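Can somebody explain why whole-body training data made our humanoid better at shelves but worse at standing?

Posted by Marti_K in Robots & Automation

Hi all, first time posting, long time reading. I help out on a small project called Pornell (biped, two arms, home tasks) and we have a result I can't make sense of. Our task is "carry a basket to the shelf and pick the fruit," and we tried it with two training setups.

Setup A: the legs run their own balance controller and the learned policy only drives the arms. Setup B: one policy drives everything, trained on 100 teleoperated demos, with the operator leaning and stepping through the whole robot.

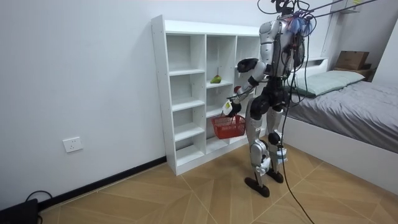 Basket in the right hand, pear on the middle shelf, tethers on.

B reaches the shelf way more naturally. It hunches its torso forward to get at things, which A never does because nothing in A is allowed to touch the torso. Great! Except B also shuffles its feet when there's no reason to, and in 3 trials it put enough load on the tether that we stopped and threw them out. A never did that once. My labmate says this is just a data problem and we should collect more. I'm not so sure, and I'd rather not spend all of November in the teleop rig if he's wrong. Has anyone seen this?

Edit: a few of you asked, the tethers were on for the demos too, with some slack.

Vinzenz Brunner

Your edit is the part I'd worry about. If the tethers were on while you collected, then some of your demos probably include moments where the line was taking a bit of weight, and the operator had no way of feeling it. The policy learned that leaning that far is fine. It has no idea there was a rope involved.

We had something very similar on Flarnlow (different robot, same kind of headache). What helped us was putting a cheap load cell on the line, logging it with everything else, and cutting any demo segment where the reading went above a threshold. We lost a chunk of data and the policy still got better. So before you collect more, I'd look at what you have. More demos with the same rig will mostly give you more of the same lean.

On the shuffling: how long is your action chunk? If the policy is predicting foot targets, small disagreements between one chunk and the next come out as little steps. With arms you'd see a wobble and not care much. Try a middle version where the policy outputs torso height, torso pitch and a walking velocity, and your old balance controller turns that into leg motion. You keep the hunch and lose most of the dancing. Add a deadband on the velocity command so tiny values count as zero.

And please report the 3 tether trials as failures! If you throw them out, B looks better than it is and you can't compare it to A.

kastcombe_dad

more data. always more data lol. also is the basket the same weight every time? mine tipped over with groceries

pellet_stove

Mostly agree with Vinzenz, but I'd be careful with cutting segments out of the middle of a demo. If your policy uses any history, you end up with jumps that never happened on the robot. We dropped whole demos instead, or masked the loss on the bad part and left the observations alone. The second one is a bit more code but worth it if 100 is all you've got.

kastcombe_dad has a point about the basket too, by the way. A load hanging from one hand, out in front of the body, shifts your balance, and A's controller may be handling that through feedback while B has only ever seen whatever you had in there during collection. I'd run both setups with the basket empty and then with something in it, same start position, and see if the shuffling changes. If it does, you know where to look next.

Marti_K

Thank you!! We don't have a load cell but I can borrow one. Chunk length is 2 seconds, which I'm now guessing is too long for the feet. Going to try the torso + velocity version first and count the tether trials as failures from here on. Will post the numbers in this thread when I have them.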